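3.2 Materials and writing conditions

The markers used in the legibility trial were bought in a single lot from Fodell, the regional stationery wholesaler that supplies most of the schools in the sample. All were of the capped, water-based kind. Solvent-based markers were left out at this stage because their drying behaviour on coated board differs too much from that of the water-based inks to be treated in the same model. Paper was the uncoated stock sold under the name Grimeo, cut to one size and stored flat in the test room for a full day before use.

Each writer completed one sheet per condition. The conditions differed in line spacing and in whether a ruled guide was printed on the sheet. Writers were seated, were free to turn the sheet to any angle they liked, and were given no instruction on letter form. They copied a short passage of plain prose with no numerals and few capitals. A writer who made a slip was told to strike it through and carry on.
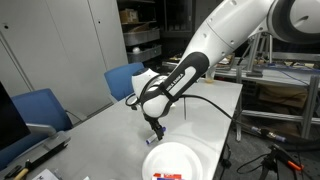 Sheets were left uncovered until the following morning and then scanned in greyscale. Any sheet with smudging across more than one line was set aside and scored separately, as described in section 3.4. In total 2425 words were scored in the main set. Sheets from left-handed writers were kept in the main set and flagged, so that the analysis could be repeated without them.

3.3 Stroke width and cap-off time

Earlier work on felt and fibre tips has mostly treated stroke width as a fixed property of the pen. Our pilot sheets suggested that this holds only while the tip is fresh. After the cap has been off for some time the outer fibres begin to dry, and the line becomes narrower and less even at its edges. The change is small at first and is easily missed by eye, but it shows clearly in the scans as a rise in edge roughness.

We therefore recorded cap-off time for every sheet. Markers were left uncapped on the bench for set periods, the longest being 63 minutes, and were then used at once for a single line of copied text. Room temperature was held steady and the windows were kept shut. Relative humidity was logged but could not be controlled, and it enters the model as a covariate.
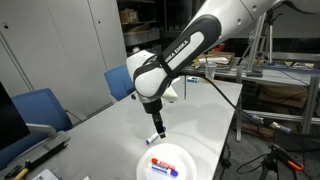 Figure 4. White marker with blue cap lying on a light grey work table.

Stroke width was measured at fixed points along each downstroke, using the Quintana line-analysis routine with its default threshold. Points falling within a join or a crossing were discarded. The median of the remaining points was taken as the width for that stroke, and the median over strokes as the width for the sheet. Mean values were also computed and gave the same ordering of conditions, though with a wider spread for the unruled sheets.

3.4 Scoring of legibility

Legibility was scored by 12 readers, none of whom had taken part in the writing sessions. Words were shown singly on a screen in random order, cropped from the scans with a fixed margin. A reader typed what the word appeared to be and pressed a key to move on. There was no time limit, but response times were kept. A word counted as legible if the typed form matched the source text exactly, apart from the use of capitals.
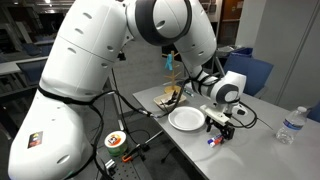 Agreement between readers was high for the ruled sheets and lower for the unruled ones. Most of the disagreement came from a small group of short words in which a single letter carried the difference, such as "then" and "than". We kept these words in the analysis, as leaving them out would have raised the scores of the poorest sheets more than those of the rest.

Of the sheets set aside for smudging, 19 could still be scored in part. Their unsmudged lines were read under the same procedure and are reported in a separate row of the results table. They are not included in the fitted model.

The model was fitted in Ulteo with writer and reader as random effects, and with line spacing, ruling and cap-off time as fixed effects. An interaction between ruling and cap-off time was tested and retained. Residuals were checked by plotting them against fitted values and against the order in which the words had been shown; a slight drift with order was seen for two of the readers, and a linear term for order was added.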